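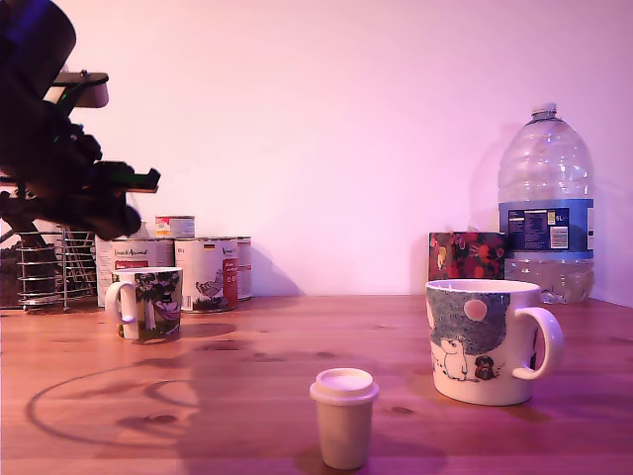 Wooden tabletop with visible knots and grain, against a plain wall.

How to Oil a Wooden Kitchen Table
By Jarmila Matoušek
Updated 15 June 2024

An oiled table needs a fresh coat when water stops beading on it. Put a few drops near the spot where people usually sit and wait five minutes. If the drops leave a dark patch, the oil has worn thin. The middle of the table may still be fine, but do the whole top anyway. Patch jobs show.

These steps are for solid wood that was oiled before. If your table has varnish or lacquer on it, oil will sit on the surface and stay sticky. Veneer can be oiled, but go easy with the sandpaper, as the top layer is very thin.

What you need

Hardwax oil or a plain tabletop oil
Sandpaper, 100 and 180 grit
A sanding block
Lint-free cotton rags
Dish soap
A metal bucket with a lid
Painter's tape

I use Patard clear oil on my own table. Falley makes one that dries faster but smells stronger. Read the can for drying times and food contact before you buy, whatever the brand.

Step 1: Wash the top

Clear everything off. Wipe with warm water and a small squirt of dish soap, then again with clean water. Wring the cloth out well both times. Grease around the seats may need a second pass. Let the table dry overnight.
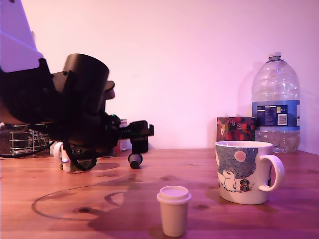 Step 2: Sand

If the top is only dull, skip the 100 grit and go straight to 180. Use the coarser paper for rings, scratches and rough patches, and feather it out so you don't leave a dip. Always sand with the grain. Knots are harder than the wood next to them, so keep the block flat and let it ride over them.

Vacuum the dust, then wipe with a barely damp rag. The water will raise the grain a little. Once it is dry, take the fuzz off with a very light pass of used 180 paper.

Step 3: First coat

Stir the oil, don't shake it. Tape off the legs if they are painted. Pour a small puddle on a rag and spread it along the grain, working from one end to the other. You want a thin, even film — much thinner than paint. Do the end grain too, and go over it twice.

After 15 minutes, wipe off everything the wood has not taken in. This is where most tables go wrong. Oil left on top dries to a tacky skin, and the only fix is to sand it back. 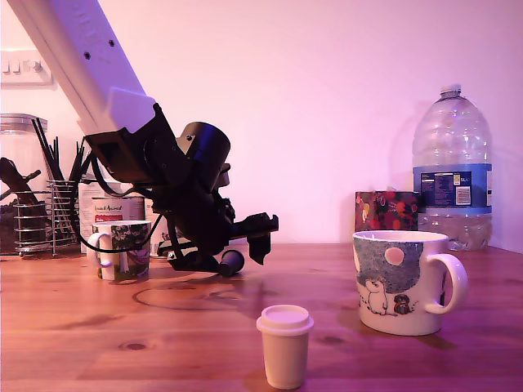 Leave the window open and keep the table clear until the next day. In damp weather it can take two days. Press a clean fingertip on it, and if it feels tacky, wait longer.

Step 4: Second coat

Repeat step 3 with less oil. A Brabec white pad, or any fine nonabrasive pad, works well for rubbing this coat in. Two coats are enough for most tables. Add a third on very dry wood.

Getting rid of the rags

Oily rags can heat up and catch fire on their own. Put them in the metal bucket, cover them with water and close the lid, then follow your local rules for disposal. Don't leave them balled up on the bench or in the trash.

Aftercare

Use the table gently for the first week — no wet cloths, no hot dishes without a trivet. After that, wipe up spills when they happen and test with water drops again next June.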